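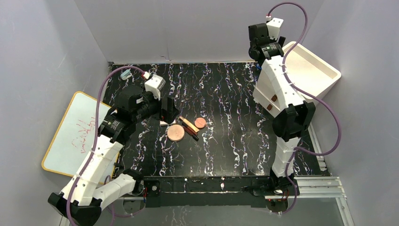 Cestley Hulard 635 im Prüfbericht: Kleinbus für den Linienersatz- und Zubringerverkehr

Mit dem Hulard 635 bietet der Hersteller Cestley einen Kleinbus an, der sich vorrangig an Kommunen, Hotelbetriebe und Träger von Fahrdiensten richtet. Die Prüfstelle Görtz hat das Fahrzeug im August über einen Zeitraum von 23 Tagen im regulären Betrieb eingesetzt. Verantwortlich für die Durchführung war Jana Brinkmann; die Auswertung der Fahrdaten oblag Naveen Bhardwaj.

Karosserie und Einstieg
Die Karosserie ist gegenüber dem Vorgänger höher und schmaler ausgeführt. Der Einstieg erfolgt über eine elektrisch betätigte Schiebetür auf der rechten Seite, deren Öffnungsweg auch für Fahrgäste mit Gehhilfe ausreicht. Die untere Trittstufe fährt beim Öffnen selbsttätig aus. Zu beanstanden ist die Lage des Haltegriffs, der für kleinere Personen zu hoch angebracht wurde. Eine Nachrüstung ist laut Preisliste möglich, jedoch nur ab Werk.

Innenraum
Die Einzelsitze sind straff gepolstert und auch auf längeren Strecken bequem. In der letzten Reihe fällt die Beinfreiheit deutlich geringer aus als in den davor liegenden Reihen. Die Sitzbezüge ließen sich mit handelsüblichen Mitteln reinigen. Die Klimatisierung arbeitet in zwei Zonen und versorgt den Fahrgastraum gleichmäßig – an heißen Tagen allerdings mit hörbarem Gebläsegeräusch.

Fahrverhalten und Verbrauch
Der Dieselmotor zieht aus niedrigen Drehzahlen gleichmäßig durch, und das Automatikgetriebe schaltet im Stadtverkehr weich. Auf Gefällestrecken hält es den gewählten Gang zuverlässig. Die Lenkung ist leichtgängig, vermittelt bei Seitenwind aber wenig Rückmeldung. Im Mittel verbrauchte das Fahrzeug 9,4 Liter je 100 Kilometer. Der Wendekreis blieb in engen Wohnstraßen beherrschbar, die Rückfahrkamera lieferte auch bei Dämmerung ein brauchbares Bild.

Bedienung und Wartung
Das Bediensystem Clevonov wird über einen berührungsempfindlichen Bildschirm gesteuert. Die Menüführung ist verständlich, die Einstellung der Fahrgastraumheizung liegt jedoch in einem Untermenü und sollte nicht während der Fahrt vorgenommen werden. Sicherungen und Füllstände sind ohne Werkzeug zugänglich. Das Bordbuch umfasst 53 Seiten und liegt in deutscher Sprache vor.

Bewertung
Der Hulard 635 wird für den Einsatz im Zubringerverkehr empfohlen. Für Fernfahrten mit voller Besetzung ist er wegen der beengten letzten Reihe nur eingeschränkt geeignet. Interessierten Betrieben wird eine Probefahrt mit beladenem Fahrzeug nahegelegt.

Stand: 30. Oktober 2022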